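Vokado Wall Panel System
Set-up Guide, Section 4: Fitting Panels into a Timber Frame

Read Section 3 (Checking the Wall) before starting. The steps below apply to the standard panel and the half panel. For ceilings, see the Bedano supplement.

Before you begin

Leave the panels in the room for 2 days with the wrapping open at both ends. Store them flat. Panels stored on edge can bow, and a bowed panel will not sit in the groove.

You will need a tape measure, a spirit level, a rubber mallet, a fine-toothed handsaw, the packing strips from Bag C and the screws from Bag D. The screws in Bag B are longer and are for the base rail only.

CAUTION: Turn off power to any outlet or switch on the wall. Check for pipes and cables before drilling.

4.1 Fixing the base rail

1. Mark a level line along the wall at the height of the base rail. Do not measure from the floor at each end — most floors are not level.
2. Hold the rail on the line and mark the screw holes.
3. Drill, plug and fix the rail with Bag B screws. Leave the last screw at each end half a turn loose.
4. Check the level again and tighten the end screws.

Note: On walls longer than 3000 mm, join two rails over a stud. Leave a 2 mm gap at the join.

4.2 Fitting the uprights and panels

1. Stand the first upright at the left-hand corner with the groove facing into the room's run. Fix it at the top only.
2. Slide the first panel into the groove, painted face out. Tap it home with the mallet and a scrap of wood. Do not strike the panel directly.
3. Fit the second upright against the free edge of the panel. The panel should move slightly in both grooves.
4. Plumb the second upright and fix it top and bottom. Then fix the bottom of the first.
5. Lay the cross rail on top of the lower panel and fit the upper panel above it.
6. Repeat along the wall.

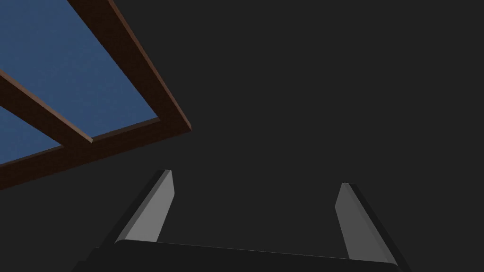 Blue panel sections with reddish-brown beams.

Do not glue panels into the grooves. The panel has to be free to shrink and swell with the seasons. If a panel rattles, push one packing strip into the groove behind it, near the middle of the upright.

CAUTION: Uprights fixed only at the top can swing. Keep children and pets out of the room until step 4 is complete for every upright.

4.3 Cutting the last panel

The last bay is rarely a full width. Measure it at the top, middle and bottom, and use the smallest figure. Add 10 mm for the grooves, 5 mm each side. If the result is less than 84 mm, do not cut a panel this narrow. Go back and reduce the first panel instead, so that the two end bays match.

Cut with the painted face up when using a handsaw and face down when using a circular saw. Seal the cut edge with the primer supplied (part 3748) and let it dry overnight. An unsealed edge will take up moisture and may lift the paint.

4.4 Finishing

Fit the cap rail after all panels are in. Start at the corner and work toward the door. Fill the screw heads with the colored wax, wipe off the excess with a dry cloth and leave the wall alone for a day before moving furniture back.

Wash painted panels with warm water and a little dish soap. Do not use scouring pads or solvent cleaners.

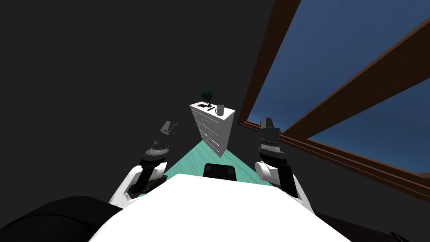 Can I paint the panels a different color after they are fitted?
Use a water-based paint and sand the old surface lightly first. Keep paint out of the grooves, and wait a month after fitting so that the panels have settled. Oil-based paint is not suitable for the standard panel.

Spare parts

Packing strips, wax and primer can be ordered from Petrauskas, Jatutside branch. Quote the part number and the color code printed on the back of each panel. Color codes are not printed on half panels — use the code on the carton.

Section 4 revised 15 Dec 2018 by Darius Mägi. Replaces all earlier versions of this section.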